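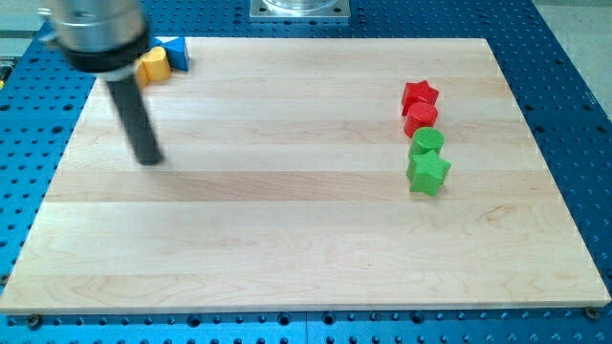
Figure 3. Block pushing with the single-finger tool. Six toy blocks in four colors lie on the maple board, with the fingertip just above the wood.

4.2 The Plekano kit on the pushing task

Of the three kits we reviewed, Plekano was the one we most looked forward to unpacking, and it repaid the interest. Dramivbridge sells it as a complete tabletop package: the finger tool, a set of toy blocks, a maple board, and a software bundle that handles calibration, logging, and resets. The buyer supplies the arm and the table. We had the kit running on our existing arm in a single afternoon, and most of that time went into updating our own network driver.

The task is easy to state. The operator or the learned policy receives a short written instruction, such as "move the red star next to the yellow heart," and has to carry it out by pushing alone. With one rod for a finger there is no grasping to fall back on, so every motion depends on where contact is made and how the block turns afterward. In Figure 3 the stars and cylinders stand touching in a column at the right of the board, red toward the far side and green toward the near side, while the heart and a blue triangular prism sit together near the far left corner. Layouts of this sort are hard in a way we really enjoyed studying. Pushing on one member of a touching group tends to drag its neighbors along, and star points catch on almost everything.

We collected 323 episodes with the kit, each limited to 20 seconds of arm motion. Two operators shared the work. Neither had used a pushing tool before, and both were comfortable with it well before the end of their first session (the software's practice mode is a delight, and we wish the other kits had one). Episodes in which a block left the board were kept and labeled as failures.

Calibration deserves special praise. The routine touches the fingertip to the board at points chosen by the software, fits a plane, and then holds a fixed clearance during free motion. On our setup it held for the whole collection period without a repeat. The Trumanstead kit, reviewed in Section 4.1, needed a fresh calibration after every tool change.

We do have complaints. The manual covers only one arm model in any detail, and the section on force limits sends the reader to a web page that was missing in October. The log format stores instructions as plain strings with no link to block identity, so we wrote a small converter based on the Mohammadi schema before running the analysis in Section 5. Replacement blocks are sold only as a full set.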